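Washing and Drying Waffle-Knit Fabric Without Losing the Shape
15 Oct 2022

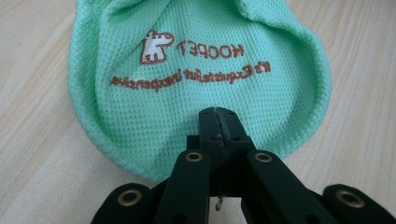
Homa Safavi writes that her waffle-knit pieces always come out of the first wash shorter and wider than they went in, and asks whether a cold cycle alone would prevent it. It would reduce the change but not remove it. Most of the distortion happens during spinning and drying.

Why the fabric moves

Waffle knit is built from raised ridges around sunken cells. The ridges relax when they take up water, and the cells close as the fabric dries. Cotton moves more than polyester. Blends fall between the two, depending on the cotton content.

Before washing

Measure length and width with the piece lying flat and write both down. Close any hook-and-loop tape, which will otherwise catch the ridges and pull out threads. Turn embroidered pieces inside out. If the backing behind the embroidery is loose, trim it to 1/4 inch from the stitching; do not pull it.

Washing

1. Place the piece in a mesh bag, one piece to a bag.
2. Set the machine to cold, gentle cycle, lowest spin speed.
3. Use half the normal dose of liquid detergent. Powder can lodge in the cells.
4. Leave out fabric softener.
5. Remove the piece as soon as the cycle ends.

For hand washing, soak for ten minutes, press the water through with flat hands, and rinse twice. Do not wring.

Drying

Roll the piece in a dry towel and press along the roll. Unroll it, lay it on a rack, and ease it back to the measurements taken earlier. Work from the center outward. Straighten hems last, since a rolled hem will pull back if the body is still out of line. Turn the piece over once the top side feels dry.

Pressing

Pressing flattens the cells and is best avoided. If a hem needs it, use steam held 1 inch above the fabric, then let it cool in place. Embroidery can be pressed from the back on a folded towel, low heat, no sliding.

Revised from the April version. The section on powder detergent was corrected by Muammer Eren.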